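How to show hand-held grippers at an open day

We ran our first one at Litutora in September, and Esi Alhassan has asked me to write down how, so that whoever does it next makes a different set of mistakes.

1. Clear the table first. Leaflets, lanyards and Kwadwo Fiadzo's lunch all go elsewhere. People will put their own things down within minutes, so you may as well begin well.

2. Route the cables before the doors open at 10. Let them leave by the side of the table, away from the visitors' feet. We had 400 people through, every one of them wearing shoes.

3. Open both grippers wide and check the pads before each session. A frayed edge on the lining is worth a note in the log. Peeling glue in front of a school party is a poor start to the morning.

4. Pick one dull job and stick with it. A plastic cup and a shelf piece are plenty. Lamisi Kwofie wanted to thread a needle, and we talked her out of it over two cups of tea.

5. Do the job slowly, one hand at a time, and say what you are about to do. Then do that, and resist improving on it.

6. Keep each group to 14. The fifteenth person is always very tall and stands at the front.

Checking the jaws and working with the cup:

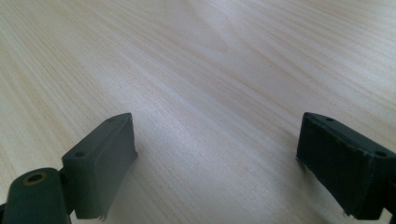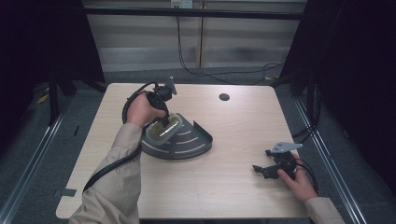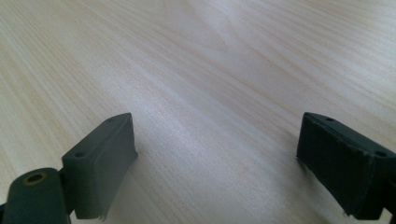

7. Let visitors have a go once you've finished. Children get the hang of it quickly. Adults squeeze as if the cup owed them money, so have spares.

8. Expect to be asked when it will do the ironing. Yaa Opoku answers "after lunch", which has so far satisfied everyone.

9. At the end, close the jaws, coil the cables loosely and put the grippers back in their cases. The spare pads live in the drawer marked Varkard, for reasons lost to history. Sign the sheet on the door and take the key back to Ebenezer Ayaaba before he goes home at five.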